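Going to be a grump about toy blocks for a few posts. Mute me now if you came for the sourdough.

**1/**
My sister-in-law has decided the kids need "open-ended play" and sent me a shopping list. Top of it: foam shape blocks, the Lidano kind, plus a wooden board to use them on. A board. To put blocks on. We have a floor.

**2/**
I've bought a lot of toys that were going to change everything. The marble run lives in a bag. The magnetic tiles live under the couch. So forgive me if I read "supports early geometry" on a product page and reach for the salt.

**3/**
The Lidano page says their shapes "invite the child to sort, stack and wonder." My youngest is 2. She invites herself to chew. I wrote to ask how foam stands up to teeth and got back a very friendly email about wonder.

**4/**
Then there's Trisorov, which sells nearly the same idea, only with a booklet. The booklet has 50 activities. I read them all at the kitchen counter and I'd say half are "put the shapes in a row" and the other half are "now put them in a different row."

**5/**
Fatima Joubert, who taught kindergarten with me back when I still had knees, says I'm missing the point and the rows ARE the activity. One piece off by itself, the rest pushed together, and you ask the kid what's going on. She swears they'll talk for ages. I have my doubts.
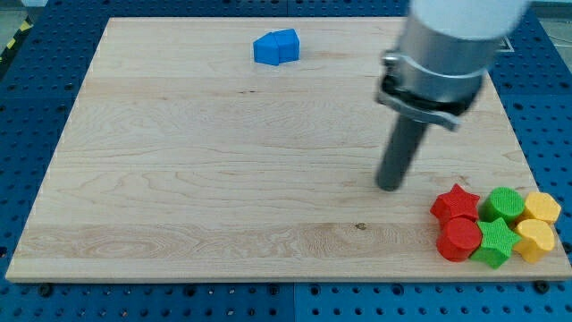 *Six in the corner, one blue house way out on its own. Discuss.*

**6/**
OK, I'll give Fatima this much. I looked at that blue one and my brain went straight to "why did it move away?" So there's a story in it, if you're the kind of person who makes up stories about foam. Apparently I am. I'm not happy about it.

**7/**
I tried the question on my oldest at breakfast. Why is the blue one over there? "Because it's a house." Why are the others over here? "They don't have a house." Then he went back to his cereal. Total length of rich language experience: one spoonful.

**8/**
Still suspicious of the shape choices, by the way. A star is a fun block right up until you want to put something on top of it. Cylinders roll. Anything with a peak is the end of your tower. Whoever picks these has a degree and no carpet.

**9/**
And the texture! Every seller goes on about how nice textured foam feels in the hand. Fine. You know what else a texture does? Holds on to jelly. Ask me about the foam bath letters. We lost the whole second half of the alphabet.

**10/**
Now the board. I will admit the grain is pretty. I like a pale board with some swirl in it, I'd put cheese on it. But the sales pitch is that a "defined play space" keeps the pieces together, and I would like to meet the toddler who has ever respected the edge of anything.

**11/**
Leitão makes one with a raised lip, for extra money of course. Shona Bolger bought it for her daycare room in March and reports that the lip works great as a ramp. Her kids launch things off it. So that's what you pay for.

**12/**
Someone in the replies says her daycare uses cafeteria trays and gets the same result. THANK you. That's the first sensible thing I've heard all week. A tray has edges, it goes in the dishwasher, and it never once claimed to invite anybody to wonder.

**13/**
Someone else says wood "grounds" the child. I don't know what that means and I don't think she does either. The floor is also wood. The floor is extremely grounding. He fell on it this morning.

**14/**
Prurov (another one, they're all named like cough syrup) claims its blocks have been "tested through 2,000 play sessions." Tested how? Who sat through that? Did they count the session where the kid walks in, kicks it over and asks for a cracker? I'd be at 2,000 by summer.

**15/**
Asked Shona for the real number. How long does a group of preschoolers stay with a handful of foam shapes before it falls apart? She timed it for me, bless her. About 90 seconds if she walks away. A good deal longer if she sits down with them and says hardly anything.

**16/**
Which annoys me, as it sounds like the useful part is the grown-up, and you can't charge shipping on that.

**17/**
Where I've landed for now: no board. No booklet. I might get one small set, the cheapest, and if the star is in it the star is going in a drawer. We'll use the lid of the big storage bin as the "defined play space" and I'll see if anyone under four feet tall can tell.

**18/**
To the three people asking: no, I don't have a discount code. Nobody has sent me anything. After this thread I don't expect that to change.

**19/**
Update from the kitchen. He's put the pepper grinder on the far side of the table by itself and shoved all the cups together at the other end. I asked what's going on there. "The pepper is mad."

**20/**
Fatima, if you're reading this, don't text me.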